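Trumeck dining table, long version – review after seven months

We bought the Trumeck to replace a glass table we had grown tired of wiping. It came from Sistamach and cost £654, with delivery on top at £48. Senik sells something close for less, but only in a dark stain, and we wanted a pale one.

Delivery was on time, in two boxes. The top is heavy and needs two people on the stairs. The legs bolt on from below and the key supplied is too short to get a good grip, so use your own if you have one. The instructions are drawings only. Step four shows the bolts going in before the washers, which is wrong.
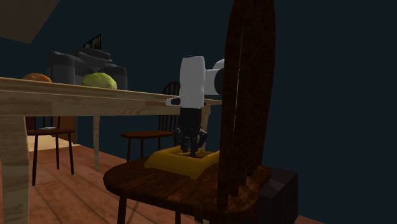

Pale plank top and thick apron, with a bread roll and a cabbage on the table.

The finish is the weak point. The maker says it is oiled, but ours marked within a week from a mug. I rubbed it back with fine paper and gave it two coats of Barbieri oil, and it has been fine since May. Crumbs do collect along the joins.

Knee room is fair. With our old chairs the arms catch on the apron, so measure yours first. It doesn't wobble, even on our uneven floor, though I did tighten the bolts again after a month.

I looked at tables up to £1000 and didn't see one I liked much more. Four stars – it would be five with a better finish from the start.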